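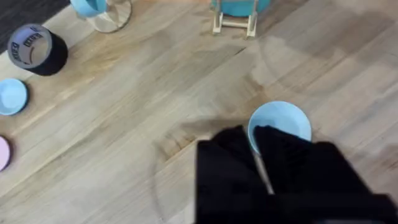
Figura 1. Aproximação da garra a uma taça azul-clara.

Relatório de projeto – Automação e Trabalho
O braço e a copeira: o que muda na copa da Kinnear
16 de dezembro de 2019

1. Ponto de partida

A Kinnear serve almoço aos próprios funcionários e quer automatizar a arrumação da louça. A proposta da Zedeo fala em "libertar as equipas para tarefas de maior valor". Lemos a frase várias vezes e não encontrámos, no resto do documento, quais seriam essas tarefas. O nosso trabalho foi perguntar às pessoas da copa e comparar as respostas com o que vimos na bancada de ensaio, em novembro.

Na copa trabalham duas pessoas por turno. Passam-lhes pelas mãos 576 peças por dia, em tabuleiros de 24. A contagem é da empresa e não a verificámos.

2. O que se pede à máquina

A tarefa parece simples: pegar num prato, levá-lo ao escorredor, largá-lo na ranhura certa. Brenda Echeverría, a mais antiga da equipa, faz isto enquanto fala connosco e vigia a porta. Quando lhe pedimos que explicasse como escolhe o ponto de pega, ficou a olhar para as mãos e respondeu que "depende do prato".
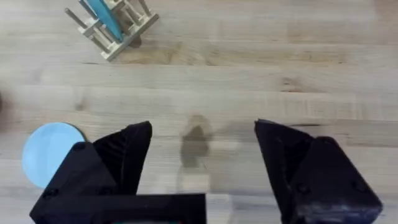 Figura 2. Escorredor de madeira com um prato ao alto e outro pousado na mesa.

É este "depende" que a proposta deixa de fora. Um prato deitado oferece à garra apenas o rebordo. Na copa há ainda pratos empilhados, talheres presos entre eles e restos de comida, e nada disto entrou no plano de ensaios que nos mostraram.

3. Dois braços, uma pessoa

O software de controlo, chamado Terby, coordena os dois braços. A Zedeo apresenta isto como autonomia, mas o próprio plano de instalação prevê um operador presente durante todo o turno – alguém que reponha as peças, limpe a zona de trabalho e carregue no botão de paragem.
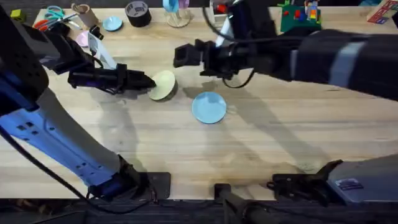
Perguntámos quem seria esse operador. A resposta da chefia foi que uma das duas funcionárias receberia formação e a outra seria "reafetada". Nenhuma delas tinha sido informada. A formação dura 2 dias e não altera a categoria nem o salário, embora a funcionária passe a responder por um equipamento que não escolheu.

Há um precedente. No armazém da Joston, onde um colega nosso estagiou, a operadora da célula de embalagem passou de um trabalho em movimento para oito horas de pé junto de um ecrã. Queixava-se menos das costas e mais do aborrecimento. É um caso só e não prova muito.

4. Ritmo e atenção

Quem acompanha a máquina tem de seguir o ritmo dela, incluindo as pausas. Brenda disse-nos que o pior de esperar é não poder fazer outra coisa. A bancada ajuda a perceber porquê: um único disco azul-claro, seguro de lado entre as pontas de duas garras, ocupa os dois braços ao mesmo tempo. Ela levanta um prato daqueles com uma mão. Pode haver boas razões técnicas para usar os dois, mas o relatório de produtividade compara "postos" com "postos" e nunca pergunta quanto trabalho cabe em cada um.

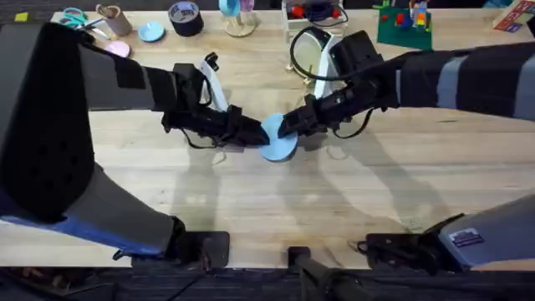 A manutenção é outro custo que desapareceu das contas. Alguém terá de rever fixações e ligações, e o caderno de encargos não diz quem. Na bancada, os cabos pretos fazem laçadas por cima de uma garra e pendem por baixo da outra, e as bases estão presas ao tampo com grampos. Para um ensaio serve. Numa copa com água e gente a passar, o arranjo teria de ser diferente, e a proposta não orçamenta essa diferença.

5. Limitações

Falámos com poucas pessoas e não medimos tempos. Também não assistimos a um turno completo com o equipamento na copa, porque ainda não foi instalado.

6. Recomendações

Que a Kinnear informe por escrito as duas funcionárias antes de assinar. Que a função de operador tenha descrição e remuneração próprias. Que os ensaios incluam louça suja e pilhas desarrumadas – a louça que a copa recebe todos os dias.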